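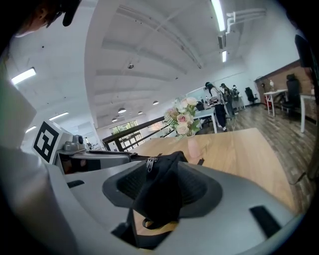 Visit report: Quintero bag works, Pumport
7 October 2025

Arrival and layout
The Quintero plant occupies 4,000 square meters on one floor. Fabric enters at the north dock and finished bags leave at the south. The tour followed the same route and took in four departments: cutting, sewing, hardware and final check.

Cutting
Rolls rest flat for a day before they are spread. Black fabric is cut in stacks of 33 plies. Thicker stacks were tried in September and dropped after the bottom plies drifted off pattern at the corners.

Sewing and hardware
Zippers go in while the panels are still flat. Pulls are metal on most of the small bags, and the strap loop is caught in the side seam and bar-tacked. Seam allowance is 7 mm throughout. Thread comes from Wisalley on cones and is logged by lot at each machine.

Final check
Each zipper is run end to end by hand. Straps are pulled on a Henix bench tester, one bag per carton. Rejects go back to the operator with a paper tag at the fault.

Open points
Needle change intervals were not available on the day. The dye lot records were shown only in part, and a full set has been requested by mail. Visitor parking is on the east side, past the second gate.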